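Subject: Re: [Prultby-home] Washing at 20 - is anyone else unconvinced?
From: Wenjie Zheng
Date: 13 Jan 2025

Yuzhen Liang wrote:

> I switched every load to 20 degrees in October and I'm not going
> back. Shirts, towels, sheets, the lot. The Dallent leaflet says
> the new detergents are made for it and that hot washing is just
> habit. My clothes look the same as ever and the bill is down.
> Is there any reason left to touch the dial?

Yuzhen, I read the same leaflet, and I'd point out that the people who wrote it also sell the detergent.

I don't doubt your shirts look fine. Mine would too. Most of what I put in the machine has been worn to a desk and back, and you could probably rinse it in a bucket and call it clean. That tells us very little about towels, or about anything the dog has slept on.

And "the bill is down" since October compared with what? You told the list in the fall that you'd also stopped using the dryer. I would want to know how much of the saving is the dryer before I gave any of it to the wash dial. My guess is most of it, but it is a guess, and I'd be happy to see your numbers.

I did try it. I ran 10 loads on cold with the Dallent powder and the towels came out with that closed-up cupboard smell by the end. One hot wash and it was gone. Maybe liquid does better. Guo on the next street swears by the Unine one, but Guo swears by a lot of things, and he lives alone and washes four towels a month.

The leaflet also says cold water is "gentler on delicates." Fine, but I suspect the spin does more harm than the heat. I'd sooner turn the spin down and put the thin stuff in a bag.

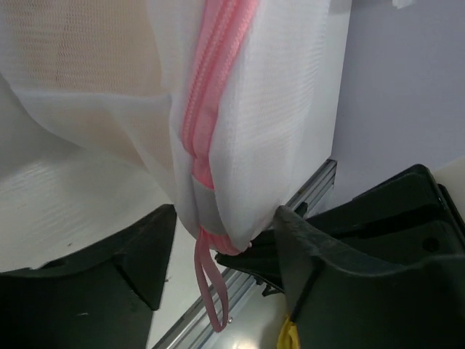
The other claim I don't buy is that you can use half the powder on cold. Powder has to dissolve first, and in my machine it leaves a gray paste in the drawer that I have to dig out with a spoon. Half a scoop of paste is still paste.

So my answer is yes, touch the dial. Cold for the everyday things, hot for towels and sheets - which is what my mother did without a leaflet. If anybody has run the same towels both ways for more than a month, please post what you found, and say what machine it was.

Wenjie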